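MEDIA RELEASE
2023-08-31
For immediate use

Bodari opens upstairs room at Sampaio building – brick, beams and desks by the month

Shared office outfit Bodari has opened the upstairs room at the old Sampaio building to small businesses, sole traders and anyone sick of the kitchen table. Bookings open now. First tenants already in.

The room had been shut since the last lease ran out in March. Bodari took it on, pulled up the old carpet, had the floorboards sanded and left the rest mostly alone. The brick stays. So does the pipework, after a bit of back and forth with the plumber about boxing it in. Boxing it in would have cost more than the new lights and lost us a corner.

What you get for the money: a seat at the long table, a mesh-back office chair, power, wifi, use of the kitchenette downstairs, and a key. Meeting room by the hour, extra. Parking behind the building is first come first served and fills up early.

Work on the room was done over the winter by local trades, with fit-out firm Evedura looking after the electrical and the furniture. Total spend came in under what was set aside, mainly through keeping what was already here.
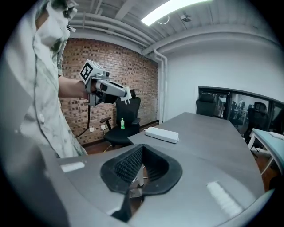
Chairs were the big argument. Bodari trialled three kinds before settling on one with a tall mesh back, arms and a padded seat. The cheaper one squeaked. The dearer one nobody over six foot could get on with. Anyone who wants to bring there own chair is welcome to, just label it.

Rates are simple. A casual desk is $93 a week. A permanent desk is $464 a month, no lock-in past the first month, one month's notice to leave. Small teams wanting a whole end of the table can have it for $1464 a month, which covers four seats and a lockable cupboard. Prices include cleaning and power. They don't include printing.

Bodari director Hildegard Hellwig said the idea was to keep it plain.

"People kept asking us for somewhere to go that wasn't a cafe and wasn't a tower in the city," Ms Hellwig said. "They wanted a proper chair, decent light and a door that locks. We've put the money into those and left the walls as they were."

She said the ceiling had been the other sticking point. An early plan had a lowered tile ceiling going in right across the room, hiding the beams. It was quoted, drawn up and then dropped. The beams were painted white instead and flat light panels put up between coats, which the painter has asked us not to do again.

Noise – a fair question in a room with hard walls. Calls are fine at normal volume. Long calls go downstairs. Bodari will look at hanging some fabric panels on the plain wall if tenants want them, and will ask again once the room has had a few months of use.

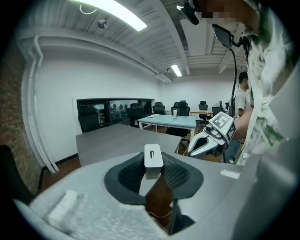
Wultasine said the lighting was what settled it for them, having spent two years in a back office with one window and a desk lamp. They were less sure about the stairs, and have asked Bodari for a goods hoist or at least a decent trolley.

The trolley is on order. The hoist is being looked into but no promises, the stairwell is narrow and the building owner has to agree to it. In the meantime heavy deliveries can be left inside the ground floor door until 5 pm and Bodari staff will give a hand carrying up if they're about.

Access is 6 am to 10 pm every day. Out of hours by arrangment. Bikes go in the rear passage, not on the landing please. Dogs by agreement with the rest of the table.

Inspections can be booked by phone or at the ground floor counter. Allow 20 minutes. A bond of $700 applies to permanent desks and team bookings, returned when the key comes back. Casual desks, no bond.

Media contact: Hildegard Hellwig, Bodari, ground floor counter, Sampaio building. Interviews on site by appointment, mornings preferred.

ENDS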